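Cleveck supper

21/08/2020
By Jennylyn Rivera
Last updated: September 2020

The Cleveck supper is a shared evening meal held in the town of Cleveck and in several farming settlements along the Brirnier River. Each household brings one cooked dish, large enough for its own members and one more person. The food is put out on common tables and eaten by everyone present. The supper resembles the potluck found in other parts of the United States, but it has fixed rules about the order of serving and the return of dishes.

Origins

The custom grew out of harvest work in the Brirnier valley. Farms shared a threshing crew, and the household whose grain was being cut fed the whole crew at midday. In poor years this was a heavy cost, and neighbors began sending a covered dish along with each worker. By the time the crews were replaced by machinery, the meal had moved to the evening and to the grange hall in town.

The first supper known to have been announced in print was a church fundraiser for a new roof. Admission was one dish or 10 cents. Paid admission was later dropped, and most suppers today are free. Cleveck has 2,211 residents, and the September supper, the largest of the year, draws people from well outside the town limits.

Food

Dishes are usually baked or stewed and can be carried without spilling. Common ones are scalloped potatoes, chicken and noodles, baked beans, corn pudding, and a sour cabbage dish known locally as miva. Miva is made with shredded cabbage, onion, vinegar, and bacon fat, and is served warm. Recipes differ between the upper and lower valley. The upper valley version contains caraway seed and the lower valley version contains apple.

Salads and bread are brought by households at the end of the alphabet and desserts by those at the beginning, with the two groups trading places every year. Soup is rarely seen.

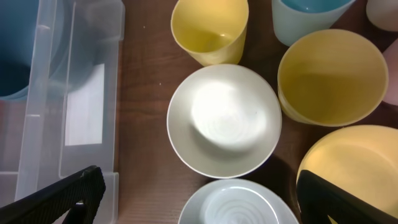

Serving begins with the oldest person in the hall and the family that has most recently moved to the area. Everyone else follows by table. A person may take a second helping only after the last table has been served. Children eat with their families, and there is no separate children's table.

Tableware

Early suppers used whatever each family carried from home, generally enameled tin plates and stoneware crocks. Owners marked the undersides with paint or a strip of cloth tape. Breakage and mix-ups were frequent, and the grange later bought a common set of heavy china. Part of that set survives at the Rivera House museum in Cleveck.

Plastic tableware came into use after the Second World War, when molded melamine became widely available. It was lighter than china and did not break easily, which suited meals held outdoors or in halls without a full kitchen. Melamine is not suited to microwave ovens, and many families now bring polypropylene bowls instead.
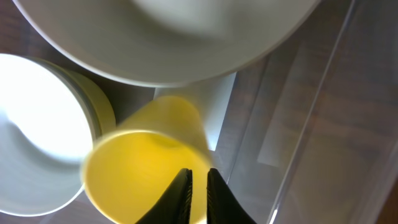
Bowls of the plain, round type used for shared meals.

Serving bowls are still brought from home. Under the rule called the full return, a borrowed bowl should go back to its owner with something in it, even if this is only a few eggs or apples. The rule is followed less strictly than it was, although older residents continue to observe it.

Seating and tables

Tables are set end to end in long rows. The Cleveck grange hall seats 70 at one sitting, so larger suppers are held in two sittings or moved to the school gymnasium. The first sitting starts at 6 in the evening.

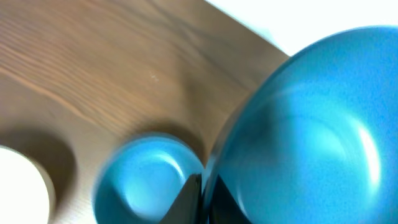 Tablecloths are optional and are usually left off in summer. Families do not reserve places, and it is considered poor manners to sit beside the same people at two suppers in a row.

Decline and revival

Attendance fell as the valley's small farms were combined and younger people left for work elsewhere. For several years only the September supper was held. Monthly suppers resumed after the grange hall kitchen was rebuilt, and the settlement of Upper Brirnier now holds its own in winter.

Related articles
Brirnier River
Covered dish
Grange hall
Melamine resin
Miva (dish)
Potluck
Rivera House
Threshing crew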